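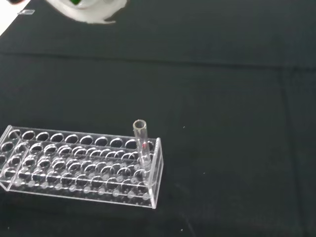 Progress to the end of November: tube handling demonstrations

Report to Virnier from the Dehghan project
Prepared by Adanech Negash

Collection

We have recorded 503 demonstrations of the tube placement task, all by teleoperation. Each one asks the operator to put a single glass tube into a named hole of a clear acrylic rack and let go. The corner position, at the end of the back row beside the end panel, has been added to the list of targets. It leaves little room for the fingers on one side.

Todor Đorđević and Sânziana Enache have shared the operating. Sessions are limited to 40 minutes, with a break before the next.

Data quality

Marjan Ebrahimi reviewed the recordings and rejected roughly 20 of them. Most were cases where the tube caught on the lower tier of holes and the operator let go too early. We are keeping these in a separate folder, as they may be of use when we train the model to recognise a failed placement.

Clear plastic remains the main difficulty. Against dark cloth the rack shows up mostly as thin highlights, and the labelling tool often loses the far edge of the plate. Marjan now marks the end panels by hand.

Changes to plan

Tests with filled tubes have been moved to the next period. Jasmina Jurić is writing the spill procedure and will send it to you for comment.

Spending

We are within budget. The only unplanned cost was 2 replacement racks.

Next period

Record removals as well as placements.
Vary the cloth and the lighting.
Train a first model on placements only and report the results by hole position.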